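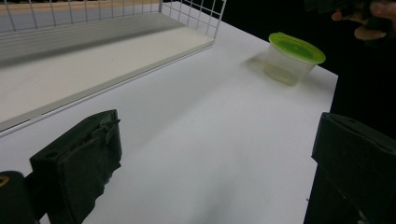
**Kategorie: Haushalt / Material**

Polypropylen ist der Kunststoff, aus dem ein großer Teil der Vorratsdosen besteht, und der einzige in meiner Küche, den ich ohne Bedenken in die Spülmaschine stelle. Erkennbar ist er am Recyclingcode 5, meist auf der Unterseite eingeprägt. Steht dort eine 7, heißt das nur »Sonstige« und sagt über das Verhalten bei Wärme nichts aus. Im September habe ich den Schrank ausgeräumt und sortiert, anlässlich des Umzugs von Hastitz nach Cletitz. Die folgenden Notizen sind dabei entstanden.

## Verfärbung

Tomatensoße färbt, weil Lycopin fettlöslich ist und in die äußere Schicht des Kunststoffs wandert. Spülmittel löst den Film auf der Oberfläche, an den Farbstoff darunter kommt es nicht heran. Was hilft, ist Licht. Lycopin und andere Carotinoide zerfallen unter UV-Strahlung, auch hinter Glas, dort nur langsamer. Bei mir reichten 2 Tage auf der Fensterbank für eine leichte Verfärbung, eine alte Currydose brauchte 12. Kurkuma ist chemisch etwas anderes, bleicht aber ebenfalls aus.

Dauerhaft auf die Fensterbank gehören die Dosen nicht. Unstabilisiertes Polypropylen wird durch UV spröde, zuerst am Rand und an den Clips. 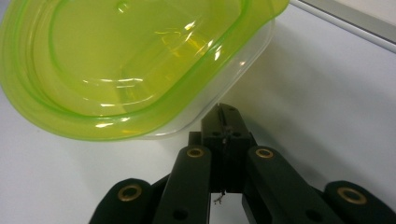

Vorbeugend lässt sich die Innenseite vor dem Einfüllen dünn mit neutralem Öl auswischen. Das verzögert die Aufnahme etwas. Mir ist es zu umständlich, ich nehme für Rotes inzwischen Glas.

## Geruch

Zwiebel und Knoblauch hinterlassen schwefelhaltige Verbindungen, die ebenfalls in den Kunststoff einziehen. Natron in Wasser, über Nacht, Deckel lose aufgelegt. Essig habe ich im Vergleich getestet, der Unterschied war gering, und die Dose roch danach nach Essig. Die Dichtung muss in jedem Fall separat behandelt werden. Silikon nimmt Gerüche stärker an als Polypropylen und gibt sie langsamer wieder ab. Krešimir Radonjić legt seine Dichtungen bei niedriger Temperatur in den Backofen. Das funktioniert, setzt aber voraus, dass es sich tatsächlich um Silikon handelt und nicht um ein thermoplastisches Elastomer - die sehen gleich aus und verziehen sich.

## Deckel

Die meisten Ausfälle betreffen den Deckel. Er ist dünner als der Korpus, liegt in der Maschine oft zu nah am Heizelement und kühlt unter Spannung ab. Von den Deckeln der Serie Cirnard schließen 3 nicht mehr bündig. Einen davon konnte ich zurückformen: heißes Wasser, aufsetzen, beschweren, komplett auskühlen lassen. Die anderen beiden federn nach kurzer Zeit wieder zurück.

Lawal Nwosu wies mich darauf hin, dass Lunde Ersatzdeckel einzeln verkauft. Die Maße passen leider nur zur eigenen Reihe, ein Adapter wäre Unsinn.

## Einfrieren

Polypropylen (Homopolymer) wird knapp unter null Grad spröde, Copolymere vertragen deutlich mehr. Auf der Dose steht in der Regel nur eine Schneeflocke. Ich lasse gefrorene Dosen vor dem Öffnen einige Minuten stehen und biege den Deckel nicht vorher auf. Füllhöhe: einen Fingerbreit unter dem Rand, bei Brühe eher mehr.

Offen ist noch die Frage der Mikrokratzer durch Topfschwämme. Dazu fehlt mir ein brauchbares Messverfahren.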